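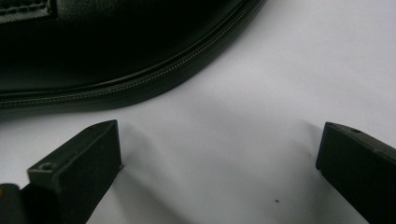

2 min read

Brekley Forum > Home and Workshop > Can a machine do the chores yet?

mimoza_kolev
15/04/2020
Hello all, and sorry in advance for the length! My sister and I have been arguing over whether a machine will be packing our bags for us before we're both too old to travel. She says any day now. I say look at a plain black bag with a curved zip, the sort that goes right round the rim, and tell me how two stiff fingers are meant to manage it. Black teeth would be worse, I suppose, at least grey ones show up a bit. Am I being an old grump?

tealeaf27
Not a grump at all. We had a Dranura arm on trial at work for 16 weeks, putting lids on tubs, and it was lovely at that. Then somebody wanted it to close pouches. It got four in a row one morning and we all cheered, and after lunch it just pushed them along the bench.

Skorkeo
I'll disagree with you both, kindly meant. Zips are only hard if you insist on doing them our way. Pin the bag down first, find the end of the zip, then follow the curve slowly. My lad has a printed two-finger gripper that opens his pencil case, and he's 15. It takes over a minute, but who's in a hurry?

tealeaf27
A pencil case has a straight zip though! And does he put it down the same way round each time?

Skorkeo
He does, yes. Fair point, I'll ask him to turn it about a bit and see.

mimoza_kolev
Oh please do, and let us know. What worries me is the shiny stuff, because I can barely find the pull on a glossy bag myself without my glasses, and I've had decades of practice. Folding towels I could believe in sooner.

old_kollár
Towels are harder than you'd think, Mimoza. Which corner is which? I'd take the zip job any day.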